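Passing my driving test at 47

4 min read

I passed my driving test on the second attempt, a few weeks after my birthday. A few people at work have asked how it went, so I'm writing it down once.

I grew up in a city with a good subway and never needed a car. Then I moved to Zancombe, where the bus into Chisholm goes every two hours and stops at 6 in the evening. For three years I planned my whole life around that bus. Last November I missed it in the rain, paid for a taxi, and signed up for lessons that same night.

My instructor was Aniela Chmielewska. She teaches out of a small gray hatchback with a second brake on her side, and she used it a lot in the first month. She didn't make a fuss about it. She'd press it, wait until we had stopped, and ask me what I had been looking at. Usually the answer was the hood of the car. I was staring at the bit of road right in front of me and missing everything farther up. It took a long time to get out of that habit.

I had one lesson a week, 90 minutes each, mostly on Tuesdays. Parking came easily. Left turns across traffic did not. There's a junction by the feed store on the Dritlow road where the oncoming cars come over a small rise, and I would sit there with my signal on and let gap after gap go by. Aniela had me do that turn 8 times in one lesson. By the end I was tired and my shirt was stuck to the seat, but I was turning.

Between lessons my neighbor Fouad Abdel Rahman let me practice in his car. This was generous of him and also a bit stressful, as his clutch bites much higher than the one I was used to. I stalled at the gas station with two trucks behind me. He looked out of his window and let me get on with it.

The written part I did first. I used the handbook and a stack of index cards and went through them at lunch. Stopping distances were the hardest thing to hold on to. I know people who use the apps for this, but I remember things better if I've written them out by hand. 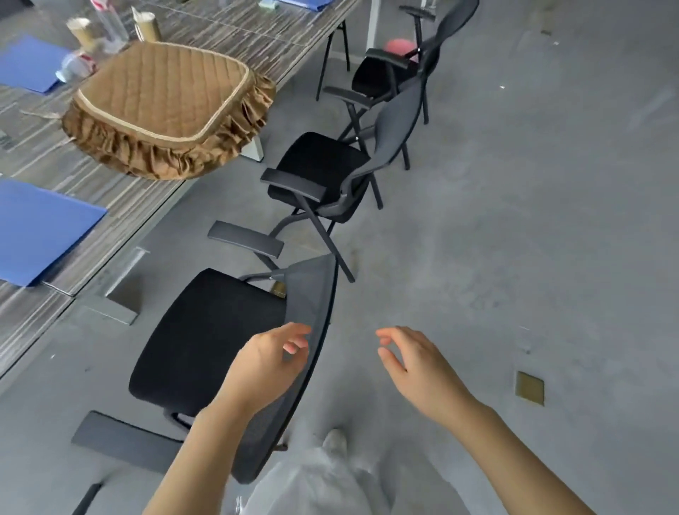 Chairs and one of the long tables at the office.

I failed my first road test in the spring. I rolled through a stop sign at the bottom of a hill. I slowed down, I looked both ways, and I did not fully stop. The examiner told me in the parking lot and she was right. The rest of the sheet had a few small marks for hesitation. I went home, ate toast, and booked another date.

The second test was at 8:30 in the morning. We went out past the school and onto the highway for one exit, then back through town. I stopped at every sign for what felt like a full minute. When she said I had passed I asked her to repeat it.

As for money, I spent a little under 2,000 on lessons, both tests and the paperwork. That's more than I planned. If I had started with some practice in a friend's car it would probably have been less. The used car I bought afterward is a separate matter, and so is the insurance, which is high for a new driver at any age.

I've now driven 173 miles by myself. Most of that is to work and back. Last Sunday I went to see Hanane in Dritlow and stayed for dinner, and drove home at 10 with the high beams on for the long stretch by the reservoir. I remembered to dip them for the two cars I met.

Next I need to learn to drive in snow. Aniela does a winter session in an empty lot and I've put my name down for it.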